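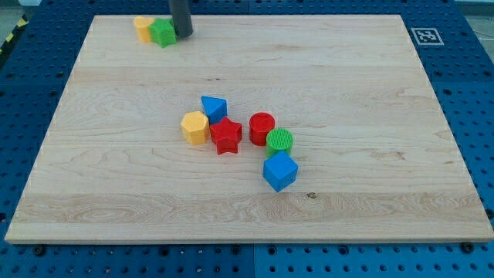
4. Work surface and marker

The arm must be bolted down and the controller powered off for this section. If the Zekstead base plate is not yet torqued, go back to section 3.

4.1 Fitting the board

1. Lay the maple board flat on the pegboard table with its long edges across the front of the arm. The grain should run left to right.
2. Push the board back until pegboard holes show on all four sides.
3. Set a bolt at each of the two near corners, against the edge of the wood. Tighten by hand, then a quarter turn with the key.
4. Press down on each corner in turn. If the board rocks, lift it and clear the holes underneath.

Note: Do not drill through the board. Glued strips can open along a seam when a screw is driven close to one.

4.2 Placing the marker

1. Put the square marker on the pegboard, just past the far right corner of the board. Keep it off the wood.
2. Check that the full white margin is visible. The Welham tracker rejects a tag with a covered margin.
3. Fix the marker with thin double-sided tape. Do not laminate it. Glare from the ceiling lights causes false poses.
4. Power up the controller and open the Tags page. The reading should hold steady for 20 seconds.

Error 843 means the marker was found but its size does not match the configuration file. Measure the black square, without the margin, and enter the value in millimeters.

4.3 Touch-off and first sort

1. Clear the board and jog the arm to the center at low speed.
2. Lower the tip until a sheet of paper drags under it. Save this height as BOARD_Z.
3. Raise the arm and place the shape blocks on the board. Mix colors and shapes. Blocks may stand close together, but none may lean on another or lie on its side.
4. Run the sort program with the speed limit set to 3.
5. If the arm misses a block, stop the program and repeat step 2. The grip routine retries up to 2 times before it skips a piece.

CAUTION: Keep hands outside the hazard tape whenever the controller is on. The arm can move without warning when it leaves a retry.

CAUTION: Printed blocks with a raised first layer stand unevenly. Scrape the bottom face before use.

Touch-off procedure revised in June by Araceli Bermúdez. Settings saved under the old procedure must be deleted before section 5.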